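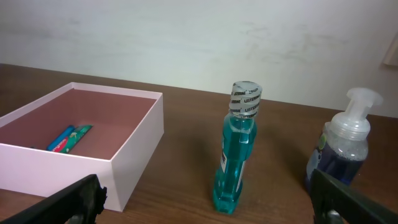

Apr 13, 2026

Bathroom stock, second pass. The first pass in October was done from memory and was wrong on most lines, so this time everything came out to the wooden table before anything was written down.

Box assignments as of tonight. The pink box has no lid and takes tubes only: the two toothpastes, blue and green, laid flat. Bottles stay out of it. The walls are cardboard and I don't trust the base with a full bottle of anything. The Listerine and the foaming soap will travel upright in the gray crate once Evie returns it. The Listerine still has its printed seal over the cap, so it goes in the unopened column of the sheet.

Soap. The foamer is the dark blue one. These pumps work by mixing air into thin liquid, and ordinary hand soap clogs them unless it is cut with water. I have been using one part soap to four parts water, which is a little weak. One to three clogged the last pump inside a month, though that pump was old. I will try one to three again with the Purkell concentrate when this bottle runs out and write down the date. Pump heads should be rinsed with warm water at each refill. I skipped this twice over the winter.

Toothpaste. Lăcrămioara asked why there are two kinds open for one household. The answer is that Vasilică will not use the green and I don't mind either. Proposed rule: one tube in the cup, one in the box, and the box tube stays in the box until the cup tube is flat. Vasilică agreed to this at dinner without looking up, so I count it as provisional.

Shelf. The Stemside cabinet arrives next week if the shop's message is correct. Inside clearance between shelves is adjustable in steps and the lowest setting should take a tall mouthwash bottle standing. Measured the bottle against the drawing twice. It fits with the cap on, but not by enough to lift it straight out, so it will have to tip forward and the front row has to be short things. Tubes, floss, the small tin of plasters. The foamer goes on the bottom shelf at the right, nozzle facing the wall, where a sleeve can't catch it.

The cabinet needs to be fixed to the wall. The wall in question is plaster over something I haven't identified. Knocked along it for a while and got the same dull sound at every point. Mitiku has a detector and says to use it before buying anchors. He also says the Nutow anchors in my drawer are for hollow board and will spin in solid plaster. I have nine of them. They go back in the drawer.

While the table was clear of its usual papers I looked over the finish. No new rings. Wax is due before summer, two thin coats, and a day between them.

The wall behind the table is smudged again. Tried a damp sponge on one mark and it lightened but spread. Dry eraser sponge next time, light pressure, and test low down first. If that fails there is a can of the off-white under the stairs — the lid was rusted on when I last tried it, and I would rather clean than paint.

Costs, for the record. Cabinet delivery was 90, paid in advance. Nothing else bought today.

Still open: label for the pink box (TUBES, capital letters, black marker), crate from Evie, detector from Mitiku, and the expiry date on the mouthwash, which I forgot to copy down. Will read it in the morning with better light and my other glasses. Rain since four. Bed at ten.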